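Plotusel hand-held grippers, the pair
Review by Bereket Jemal

I've had the Plotusel pair since November and I like them so much that I've put off writing this, mostly so I could keep using them. I came from the Fullum single, a good solid tool with one habit I never got used to: the trigger has a dead spot right before the jaws meet. On a wrench, who cares. On small fruit you end up with juice on your sleeve!

The Plotusel has none of that. The squeeze is smooth all the way in, and you can feel the pads touch before they start to press. Osian Voyle, who shares the bench with me, picked one up cold and was moving grapes in 14 minutes (he wants it on record that he only burst one).

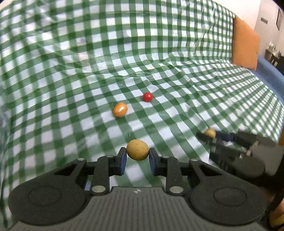

Both grippers loaded, with the red and orange pieces still on the cloth.

What sold me is the linkage. The arms are stiff side to side, so the tips stay lined up even when you come in crooked, and I come in crooked a lot. I logged 300 picks on the first charge and the jaw reading at full close hadn't drifted at all. The Fullum needed a fresh zero after 96. Setup is quick too, once you find the pairing button, and the manual hides it on the second-to-last page under "Storage". Come on, Plotusel.

Weight is the one real gripe. Each unit comes in 111 grams heavier than the Fullum, and using two at once you notice it in your wrists by late afternoon. I bought the Gedora strap and it helps, though it rubs a bit if you wear a watch.
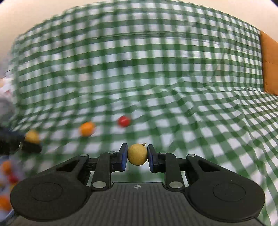 Fingertips are where I'd spend money if you only upgrade one thing. The stock pads were fine on blocks and cups but a little slick for my taste, so I tried the softer Negussie set and now they live on there. The tips are tall and thin enough to pinch a little yellow fruit from both sides and leave its stem sticking up next to the jaw, and with fatter tips I'd be mashing that stem half the time. Swapping pads takes a small hex key and some patience.

Would I buy the pair again? Yes, happily, and I'd order a spare set of pads in the same box to save on shipping. If you mostly pick up hard parts, the Fullum is cheaper and will do you fine. For anything soft, get these.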